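Cultlow Wrist Camera Kit, Second Edition

A small camera for the wrist of your arm, for people tired of guessing what the gripper is up to.

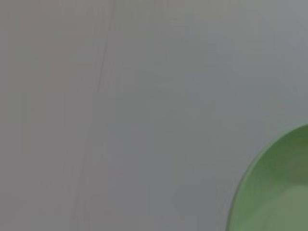
What it's for

Tabletop work: plates, bowls, cups, the stuff of kitchens. The kit looks where the arm is pointed, so a green dish in the corner of the view means the arm is pointed mostly at tabletop. Your approach path may need a word with you. Pale gray surfaces are fine, faint scratches included. The picture is a little soft up close, and we have stopped promising otherwise.

What's in the box

Camera module with 300 mm lead
Clamp ring for Juvico and Neredano wrists
600 mm extension lead
Four screws, plus one for the floor to eat
Printed setup card, rewritten in June by Zihan Wei after complaints about the old one – most of them Zihan's

Recording

The bundled Cao software saves clips alongside joint positions and lets you tag each attempt as good, bad or embarrassing. The third tag can be renamed for customer visits. Internal storage holds 3,000 clips, after which the oldest are overwritten without ceremony. Export before lunch.

Not included

The arm, the gripper, the dish, or an opinion on your lighting.

Ordering

Part number 2873 was the first edition and is no longer sold. Clamp rings from that version still fit – leads do not. Spare leads ship separately.

Page updated 26 Aug 2022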